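Baskets, Boxes and the Great Pantry Reset

If you've been reading these pages for a while you already know I get a little giddy about pantry day. I do mine every June, before the jam and pickle season gets going, and this year I finally wrote down how I do it so I can stop answering the same letters one at a time!

Start with the shelves, not the food

Take everything off one shelf only. One! I used to empty the whole pantry onto the kitchen floor and then run out of steam by lunchtime, with flour by the back door and nowhere to stand. Do a shelf, finish it, put it back, have some coffee, do the next one.

Wipe with warm water and a small squirt of dish soap first, then plain water, then a dry towel. Leave the door open until the wood feels completely dry to the back of your hand. If a can has left a rust ring, rub it with a paste of baking soda and a few drops of water, let it sit while you sort the cans, and wipe it off. Most rings lift on the first try. The stubborn ones get a jar put on top of them forever, and I've made my peace with that.

Measure your shelf before you shop

Measure depth, width and height, and measure the door opening too. My own shelves are 32 inches wide, and the opening is narrower than that by a good bit, so a basket that fits the shelf beautifully may never get past the frame. I learned this with a gorgeous willow hamper from a flea market in Idden that now lives under the hall bench full of scarves (it looks wonderful there).

Write the numbers on a strip of masking tape and stick it inside the pantry door. You will be so glad you did the next time you're in a store with a basket in each hand.

Which container for what

Wicker is my favorite for anything that likes air: onions, garlic, potatoes, winter squash. Keep the onions and the potatoes in separate baskets, because together they sprout and spoil faster. Line the basket with brown paper or an old dish towel so the papery skins don't work their way down into the weave.

Glass jars are best for rice, beans, oats and pasta. Cut the cooking directions off the package and tuck them inside the jar facing out. My neighbor Ákos Dobos taught me to do that, and he also writes the fill date on the lid in grease pencil, which wipes off with a dab of cooking oil.

Cardboard boxes are for sorting day and then they leave. I love them for hauling, but they soak up damp and pantry bugs adore the glue. Label three of them Keep, Give and Toss, and be firm with yourself about the Give box. If you haven't touched the fancy lentils since last June, somebody else will make a lovely soup out of them.

Washing a wicker basket

Yes, you can wash it, and it's so satisfying! Pick a warm, breezy day.

Vacuum first with the brush attachment, inside and out, and go over the rim twice. An old soft toothbrush gets into the gaps between the strands, and so does a stiff pastry brush.

Mix a teaspoon of mild dish soap into a quart of lukewarm water. Dip a cloth, wring it out hard, and wipe along the weave. Go over it again with a clean damp cloth to pick up the soap.

Dry it in the shade, tipped on its side so air gets underneath. Full sun makes the strands brittle. Give it 90 minutes, turn it, and leave it until evening. Don't put anything back in it before it's dry all the way through, or you'll get that musty cellar smell.

If the smell is there already, put a shallow dish of baking soda in the basket, tie the whole thing up in a big trash bag and forget it for three days.

Sorting on the counter

Do your sorting at counter height and your back will thank you. Put the basket where you can reach into it from straight on, and keep a box off to one side for whatever isn't going back.
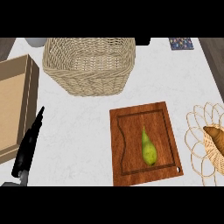
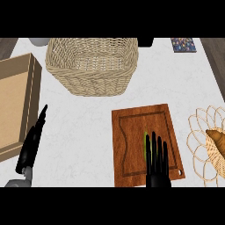
A word on stone counters while we're at it. Slide a folded towel under anything heavy or rough on the bottom before you start dragging it around. Wipe up vinegar and lemon juice right away, especially on real marble, where they'll leave a dull spot that no amount of buffing at home will bring back. For everyday cleaning, a soft cloth and a drop of that same mild dish soap is plenty.

Loose strands

When an end pops out, dampen it with a wet cotton ball until it bends easily, tuck it back under its neighbor with a butter knife, and hold it there with a clothespin overnight. If it's snapped short, a dot of wood glue does the trick. Snip any whiskers flush with nail clippers so they don't catch on your sweaters.

Next time I'll get to spice drawers, and I have a LOT to say about cumin.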